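Testden thread: do you really need a folding board, a folding method and a folding corner?

I've been told my shirts are wrong. A thread, in bits, as I get through the pile.
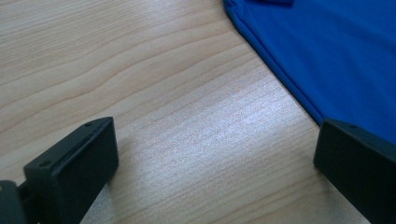
Blue one, on the table. First victim.

1/ My sister-in-law Anong swears by the Kerkus fold. You lay the shirt face down, bring both sides into the middle, then go up in thirds until it stands on its edge like a little book. She says it changed her mornings. I have my doubts that anything involving a drawer has changed a morning.

2/ Before anyone starts: yes, I know a bed works. A bed is too soft. You press a crease in and the mattress swallows it. A hard table is the one bit of advice in all this I'd pass on without arguing.

3/ The Kerkus people also sell a plastic board to fold round. Decha bought one. It cost him more than the shirts. It now lives behind his fridge.

4/ Cotton tees: fine. They stay where you put them, and I'll admit the drawer looked tidy for a good while. Slippery sports tops are another matter. You get the sleeves in, turn round for the next one and the first has opened itself up again.

5/ Someone called Ketsara replied last night to say I should roll the slippery ones. So I rolled three. Two came undone in the drawer. The third I wore, so it hardly counts.

6/ The claim I object to most is the time saved. The leaflet says 14 seconds a shirt. Mine take far longer, and that's with the radio off. I'd like to meet whoever did it in 14 and see the state of their collars.

7/ Same leaflet says "83 per cent more drawer space". More than what? Than throwing them in from the doorway? Possibly. Than folding them in half and in half again, the way my mum did it? I don't believe a word.

8/ Question from Arturo: does it cut down on ironing? A bit, for tees. For proper shirts with buttons, no. Hang those up. I don't know why this is even up for debate.

9/ What I'm keeping: the hard table, smoothing with the flat of the hand before the first fold, and hems lined up first instead of shoulders. That last one came from Anong and I haven't told her it's good.

10/ What I'm dropping: standing things on edge, the board, the word "journey" anywhere near laundry.

11/ Socks tomorrow – I already disagree with most of what I've read about them. Anong, if you're reading, the answer on pants is still no.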